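From: Hefin Samuel
To: Daltora bench list
Date: October 13, 2026
Subject: Re: [bench] Clearing a work table between jobs

Arthur wrote:
> I have a white top on my table at home and I love it for finding
> dropped parts, but it never stays clear. By the end of an evening
> there are pliers, clips, offcuts and two cups of coffee on it, and
> I end up working in a space the size of a paperback. How do the
> rest of you deal with this? Do you put every tool back on the wall
> after you use it? I tried that and gave up after two days. Also, is
> anyone using drawer dividers? I was looking at the Radano ones but
> they come in sets of 9 and I have four drawers.

I gave up on the wall too. I had a pegboard with outlines drawn on it and it looked good, but it was behind me, and I got tired of turning around forty times a night.

I keep a cardboard box on the left side of the table now. Anything I'm finished with goes in it, tools and scrap together. When I stop for the night I sort the box: tools to the drawer, scrap to the trash, and small parts I can't identify into a jar. The sorting goes quickly if I do it the same night. If I leave it for a week I may as well not have the box.

A few notes on the box, as you'll probably want to try one before you spend money.

Low sides are better than high ones. I started with a shipping carton and things disappeared in it. I cut it down with a utility knife until I could see the bottom from my chair. Tape the corners after you cut or they open up.

Keep it on the side of your weaker hand. I'm right-handed, so mine is on the left and I drop things in with the hand that isn't holding the work.

Don't let it become storage. I had one in February that I stopped emptying, and when I finally did there was a pair of Ondus cutters in it that I had already replaced.

The other rule I follow is one tool out in the middle of the table at a time. If I pick up the next one, the last one goes in the box first. It felt slow for an evening or two and then I stopped noticing it.

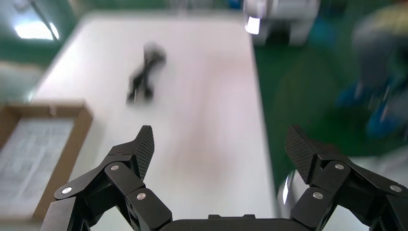
The middle is where I want the space, so lamp, glue and everything else that has to stay out gets pushed to the back edge. I wipe the top with a damp cloth before I start. White shows every smear, but it also shows a dropped screw, and I wouldn't go back to a dark top.

On the dividers, I bought one set of the Radano and they're fine. They slide a bit in a wide drawer. A strip of shelf liner underneath fixed that for me. With four drawers I'd do the one you open most and leave the others alone for now. You can put two of the long pieces end to end if the drawer is deep enough, so measure front to back before you order.

Coffee goes on the windowsill. I don't have a system for that, I just spilled one once.

Hefin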